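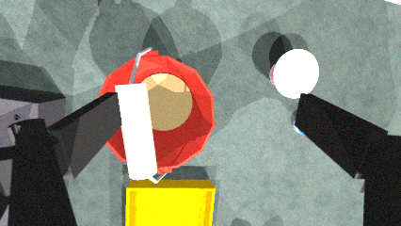 Good news for those of us on the north side of Plullstead: the community garden on Clostwood Lane is getting bigger! I stopped by in June and Janka Šindelář told me the town has signed off on 30 new plots, which brings the total to 274 (I had no idea there were that many). My neighbor Oldřich Michalík has been on the waiting list forever, and he's already bought his tomato cages.

A plot will run you $53 a year, water included. The sign-up sheet is at the library front desk, and it opens at 9 in the morning. I'd get there early, seeing how fast the last batch went. I'm hoping for one near the gate, with a little shade for my lettuce.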